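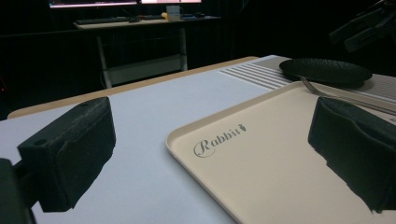
Zalledon Releases Vitia Rinse Additive for Low-Temperature Commercial Dishwashers

LEONE, 20 May 2023 – Zalledon today released Vitia, a liquid rinse additive for commercial dishwashers that sanitize with chemicals instead of high-temperature water. The product is intended for school cafeterias, care homes, hospital kitchens and small restaurants. It is sold through Arinex, which also supplies the dosing pumps.

Low-temperature machines use less energy per cycle than high-temperature machines, but the ware leaves them cooler and holds more water. Ceramic and glass items carry enough heat to dry in the rack. Plastic items carry much less, and are often stacked before they are dry. Stacking wet ware slows drying further and leaves water marks where the pieces touch.

Vitia lowers the surface tension of the final rinse water so that it drains as a thin sheet. The additive is low foaming and can be used with the chlorine-based sanitizers normally supplied for these machines. It contains no dye or fragrance.

Field Trial

Zalledon placed Vitia in 300 kitchens ahead of release. Sites kept their existing detergent, sanitizer and rack layout, and changed only the rinse product. Operators recorded the pump setting, the water hardness and the number of racks that had to be rewashed or wiped by hand.

The largest drop in hand wiping was reported by sites with soft or moderately hard water. Sites with hard water and no softener saw a smaller change and continued to report scale on glassware. Zalledon does not recommend Vitia as a treatment for scale. Kitchens with untreated hard water should install a softener or descale the machine before changing the rinse product.

"Most of the calls we get on drying end up being about dosing," said Arturo Pace, product manager at Zalledon. "The pump was set when the machine went in, and the water or the menu has changed since then. We would ask any site to check the pump before it orders anything from us."

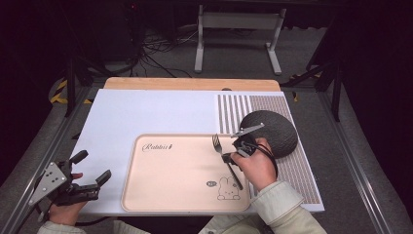 Product Grades and Dosing

Vitia is supplied in 2 grades. The standard grade is for mixed loads of ceramic, glass and metal. The P grade has a higher level of wetting agent and is for loads that are mainly plastic. The grades should not be mixed in the same supply line. When switching from one to the other, flush the line with clean water and run one empty cycle.

Both grades are dosed by the rinse pump already fitted to most machines. A starting setting for each pump model is printed on the drum label. Streaks on glass usually mean the dose is too high, and separate droplets usually mean it is too low. Adjust in small steps and run several full racks between changes.

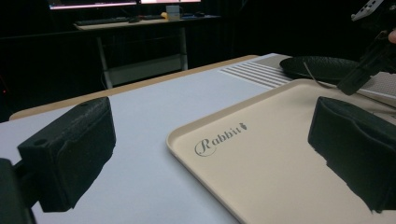
Rack position has as much effect on drying as the dose does. Flat plates drain well in any peg rack, provided that they do not touch. Items with a lip hold water along the inside edge if they are washed face up. A rectangular tray with a raised rim and rounded corners, such as the cream-colored one shown, should stand on its long side and lean slightly forward, with one corner lower than the others. Cups and bowls go upside down in an angled rack. Ware should stay in the rack until dry and should not be toweled.

Packaging and Availability

Both grades are available now in 50-pound drums. Unopened drums have a shelf life of 24 months when stored above freezing and out of direct sunlight. A smaller container for single-machine kitchens will follow in September. Safety data sheets and pump charts are available from Arinex on request.

About Zalledon

Zalledon makes cleaning and rinse products for commercial kitchens. The company is based in Leone.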